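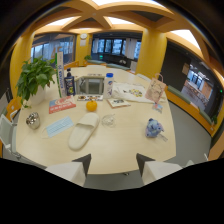
So I finally rode the Munonville loop, all 78 kilometers of it, and my legs have not forgiven me yet.

If you've been reading for a while you know I'd been dodging this one. Selma Delić has been after me since March to come along with the Sunday group, and every time I had a cold or a flat or a cousin visiting (the cousin was real!). Then Theano messaged to say the road past the quarry had been resurfaced and I ran out of excuses.

There were five of us at the start. Selma, Theano, Stojan on that ancient steel bike he keeps repainting, Mi-kyung, and me at the back fiddling with a front derailleur that had been perfectly fine in the garage. We rolled out easy and chatted for the first hour, mostly about who was going to win what next season, and I ate my first bar way too early because I was nervous about the climb.

The climb! It's called Vlachou and it gains 514 meters, and the steep part is right at the bottom, which I think is just rude. Mi-kyung went up it like she was late for something. Stojan and I settled in together and didn't say a word for the longest time, except once when he pointed at a hawk. I spent most of it in my lowest gear, staring at his back wheel and doing math about how far was left. My math was wrong.

But the top is gorgeous, and the way down the other side is all long open bends where you can see what's coming. I'm usually a terrible chicken on descents and I still had my hands on the brakes a lot, but I caught myself grinning.

Then a headwind the whole way home, of course. We took short turns on the front and I did mine, all of them, even the last one when I was pretty much cooked. Selma says I pulled too hard on the flat bit after the bridge and she's probably right.

Things I'm changing for next time: a bigger cassette, thicker gloves, and two bottles instead of one. I'd also like to start eating by the clock instead of by mood. Theano wants to do it the other way around in spring, with Vlachou near the end, and I've said maybe.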